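Wrist camera, week two of the Haslow project

January 17, 2024

Last post ended with the arm homing correctly and the gripper driver refusing to load. The driver was a permissions problem. Jailson found it in less time than it took me to write the complaint down, so there is no story there.

Since then the club has been working on the typing task. For anyone who skipped the earlier posts: the student challenge at Imthorpe in February has a section where the arm has to press a named key on an ordinary keyboard, with a closed gripper, without pressing a neighboring key. The keyboard is whatever the judges put down. It can be at any angle within reach. Teams get five attempts and the best one counts.

We split the work the obvious way. Silvana and Odair have the motion side. Zawadi and I have the vision side, meaning everything between the wrist camera and a target position in the arm's coordinates. Mark Anthony is writing the state machine that sits on top and has so far rejected both of our message formats.

The first approach was to read the legends. Run text recognition on the view, find the letter, take the center of the box. It did poorly. Single characters are hard for a recognizer trained on words, and ours also had a habit of seeing the keyboard the wrong way up. From the wrist, "up" depends on how the last joint is turned, and an inverted M is a very good W. The confidence score was high in both cases.

The second approach, which we are keeping, treats the keyboard as a grid first and a set of letters second. Find the key edges, fit rows, measure the offset between rows, and use that to work out which way the board is facing. The stagger is the useful part. Once the orientation is known, the legends are only needed as a check, and two clean reads are enough to lock the layout. Everything else comes from a lookup table.

The weak points, as of tonight:

Focus. The lens is fixed, and the far rows go soft when the near rows are sharp. The letter rows are fine. The number row is usable for edges and not much else.

Occlusion. The gripper covers a fixed part of the view, so I mask it out. My first mask was too tight and the row fitter kept finding a very convincing line along one of the fingers. The new mask is wider and costs us a corner.

Dark keys on a dark laptop. Edge contrast is low. I raised the threshold to 105 after trying values on either side of it, and I do not have a better argument for that number. 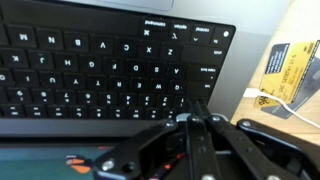 Wrist view of the laptop keyboard, upside down, with the bottom letter row at the top and the gripper at lower right.

With that view the fitter gets the three letter rows and the orientation. It also tried to add a short extra row on the table side, near the yellow card. I now throw out any row that doesn't share a spacing with at least one other row. Zawadi thinks this will break on keyboards with a separate number pad. She is probably right, and it goes on the list below the calibration problem.

The calibration problem: the camera-to-gripper transform drifts after the mount is removed and refitted. Odair wants to pin the mount. Silvana wants to leave it alone and recalibrate each session using the Lindqvist routine, which is the script we inherited from last year's team and which takes almost as long as the session. I have no strong view, provided the transform file has a date in it.

Next up is the press itself. Odair has a slow approach move that stops on contact, and I want to see it run against real targets before I touch the vision code again. Mark Anthony has asked for key names in lowercase. I will change that tonight.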